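About Drestlow

Drestlow is a small knitwear and winter accessories company. We make gloves, mittens, hats and scarves for children and adults, and we sell them through our own website, our shop in Venness and a number of independent stores.

How we started

The company began in the back half of a hardware store. The front half sold snow shovels and stove parts, and in winter customers kept asking for gloves. We bought two used knitting machines and started with one style, a plain gray mitten in three sizes. It sold out before the end of January. The next year we added hats, and the year after that we moved to the old Caputo bakery building on the east side of Venness, where we still are. The ovens are gone, but the loading dock is very useful.

Today 26 people work here. Most are in knitting, finishing and packing. The rest look after design, orders and the shop.

What we make

Our current list has 69 styles. Some, like the gray mitten, have hardly changed. Others are made for one or two winters and then dropped. Children's gloves are the largest part of the business and take the most work to get right. Small hands grow fast, so we size by palm width as well as by age - the chart is on the inside of every package and on our sizing page.

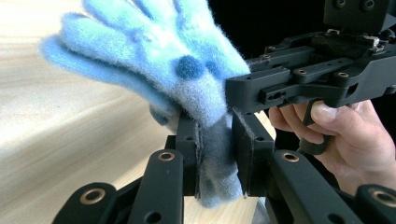

Fuzzy glove in light blue with dark blue dots.

We knit in wool, cotton and recycled polyester. Wool comes from Sirico, a spinning mill we have bought from since our second year. Fleecy yarns come from several suppliers, depending on color. The fiber content is printed on each label along with washing directions.

Repairs and single gloves

We repair anything we have made, no matter how old it is. Last winter we mended 1,859 items, mostly thumbs and cuffs. Repairs are free and you pay the postage one way. Please wash the item before you send it.

If you have lost one glove, write to us with the style name and size. We keep spares of most current styles and sell them singly at half the price of a pair. Left and right are the same in most of our knits, so a match is usually possible.

Schools and groups

Each October we give 520 pairs of children's gloves to schools in the area. Schools can ask to be added to the list at any time of year. We also take group orders for teams and clubs, with a lead time of five weeks.

Visiting

The shop is open from 10 a.m. to 5 p.m. and closes for two weeks in July while the machines are serviced. Seconds are on the shelves by the door. Parking is behind the building, next to the loading dock.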